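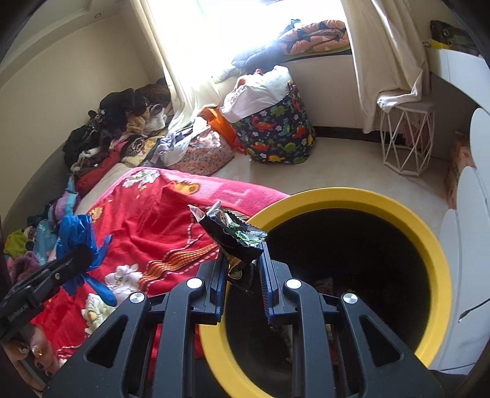

我跟吴珍率说，这个月房租再凑不齐，我就搬去她家阳台睡。她在电话那头嗑瓜子，咔嚓咔嚓的，说阳台已经租给她妈的腌菜缸了，一个月96块，比我守信用。

我那时候在弗洛西仑上夜班，给一家叫塔文姆的旧书铺接电话。对，旧书铺还有夜班热线！老板姓唐，人人都叫他老唐，他坚信失眠的人最爱买书。一晚上下来，打进来的多半是问路的，还有个大爷每到凌晨就来背诗给我听，背到一半忘词，非让我接。我哪会啊，就瞎编，他还夸我编得押韵。

星期二那晚，电话又响了。一个女人，声音很轻，问有没有一本讲戈托维尔灯塔的书，蓝皮的，第27页夹着一张船票。

我说您稍等，我去找找。（其实我连灯塔那架在哪儿都不知道。）

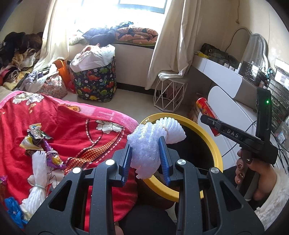

二、船票

书还真有！塞在最底下那层，灰厚得能种葱。我翻到第27页，船票就在那儿，淡得快看不清了，背面用铅笔写着一串数：2503。

我跑回去抓起听筒，那边已经挂了。

我这人心里存不住事，当场就给珍率打过去。她骂了我五分钟，然后问：“哪儿的船票？”

“戈托维尔，单程。”

“那你还愣着干吗，明天去呀。”
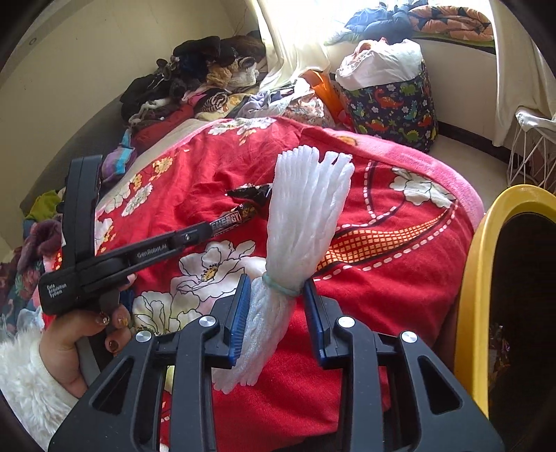 去戈托维尔的船要开大约16个小时，我在船上把那本书看了两遍，第二遍是因为第一遍睡着了。书里说守灯塔的人姓唐，我后脖子一凉，赶紧合上，去翻珍率塞给我的梨。每个梨都套着那种白色的泡沫网套，我剥下来几个攒成一把，拿根淡绿色的皮筋在中间一勒，上头就炸开一蓬，活像个没睡醒的老头。我把它摆在舷窗边上，跟它说，老唐啊，你到底瞒了我什么？对面铺位的小孩看了我半天，默默把帘子拉上了。

船靠岸时天刚亮。灯塔比书里画的矮一截，门上挂着把密码锁，四位数。我手抖得厉害，2、5、0、3，咔哒一声，开了。

里头有张小桌，一部老式电话，线还连着。我拿起听筒，犹豫了一下，拨了书铺的夜班热线。

响到第三声，有人接了。

“塔文姆旧书铺，”老唐说，“你总算到了。梨还有剩的吗？”

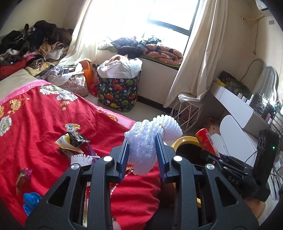
扎起来的白色网套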